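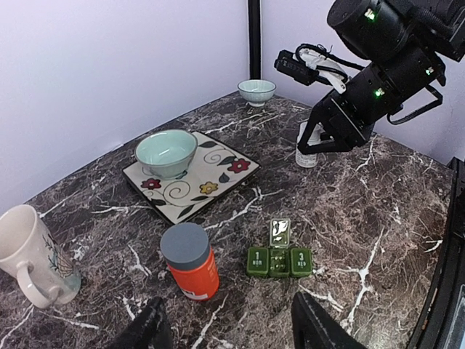

*The square plate with the flowers, the two green bowls and the mug.*

January, after supper

Spent most of the afternoon on the dishes. I had been putting off sorting Heloísa Seixas's things since she moved to Dunthorpe and told me to keep whatever I'd use. I plan to keep the square plate. It has two dark red flowers and a mustard one, and a spiral that I used to trace with my fork when I ate at her place. The bigger bowl goes on top of it well enough, mint green inside, with a brownish rim. The little ribbed one is too small for soup but right for olives or salt.

Arlindo Sales called at 4 and asked if I wanted to sell any of it. I said no. He offered to drive the spare pans over to Fagundes on his next trip, and I said yes to that. He also thinks I should get the chipped saucers glued. I don't think they're worth it.

The marble is nice to put things on but it shows every crumb — I had toast at noon and was still finding bits of it at dinner. Wrote down 300 for the shelf brackets and 641 for the dentist, so no new dishes this year in any case.

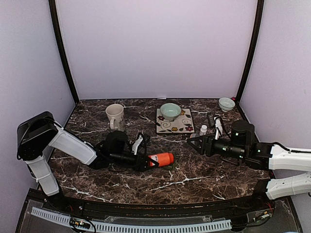 *Orange bottle on its side, white mug at the back.*

I like the marble best in daylight, when the tan in it comes up. The mug is the one I'll reach for in the mornings. It has a proper handle and I don't mind the print.

Still to do: wrap the saucers, find a box for the pans, write to Heloísa and ask where she bought the plate. I'd like to know if there were others. Bed early tonight — Arlindo wants the pans by the door before eight.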